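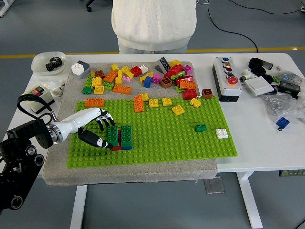
Ticket: left hand won't hold its home pose, brick table cell
Opened by: Oana Bogdan
Assigned to: Cletus Nakamura
Status: closed, with a follow-up

Entry 1 (Oana)

Hi Cletus, me again, sorry! The left hand on the brick table is drifting. I send it home, it goes home, and then the fingers creep a little more closed over the next while. The thumb stays put. Makes a mess of the pick routine, because by the time the arm comes in over the green baseplate the fingers are already curled too far and they knock the brick they were supposed to take. I managed to get it parked next to the two dark green towers without flattening them, so I'm calling that a win.

Things I tried before bugging you:
Restarted the hand from the Jadari console. Fine for a bit, then back to creeping.
Restarted the whole cell. Same.
Ran it with the bricks cleared off the green plate, in case it was reacting to contact. Same again, so I don't think it's touching anything.

No fault code anywhere. I'd almost be happier with a fault code.

Entry 2 (Cletus)

Thanks, that's a nice clear write-up. Couple of questions. Is the creep the same on every finger or does one lead? And has anyone had the hand off at the wrist coupling lately? Also please don't re-zero it yet, I want to see the old offsets first.

Entry 3 (Oana)

Index finger leads, the rest follow. And yes, Ivars had the hand off in November to swap the wrist cable (it's in the Garside binder, I went and looked). He says he put the coupling ring back on by feel and never found the torque driver. Offsets are untouched, promise.

Entry 4 (Cletus)

OK, came by at lunch. Hit the e-stop, waited for the drives to drop, backed the ring off and pulled the hand. The wrist connector was seated on one side and lifted on the other, so my guess was that the position signal was coming and going and the controller kept chasing it. Cleaned the contacts, pushed the connector home until it clicked, refitted the ring and went round it in 8 small steps with the proper driver (second drawer, under the Dodholm manuals, Ivars!).

Then I pulled the strain relief back a touch. The cable was tight enough at full wrist turn that it would have worked itself loose again by spring.

Test: 20 home cycles, no drift. Then 200 open and close cycles at half speed while I ate my sandwich. Still good. The index finger was off by 9 counts at the end and the limit on our sheet is higher than that, so I left it alone.

Entry 5 (Oana)

It works!! I ran the full pick routine all afternoon and the fingers come in open like they should. One small thing, the wrist makes a faint tick right at the end of its turn. Was that always there? I might just be listening harder now.

Entry 6 (Cletus)

I hear it too. Probably the cable sleeve brushing the housing. Closing this one, and I've opened a new ticket for the tick so it doesn't get lost. I asked Aroha to order a spare wrist cable from Platgate while she's at it. If the creep comes back, stop the cell, leave the hand where it is and call me before you restart anything.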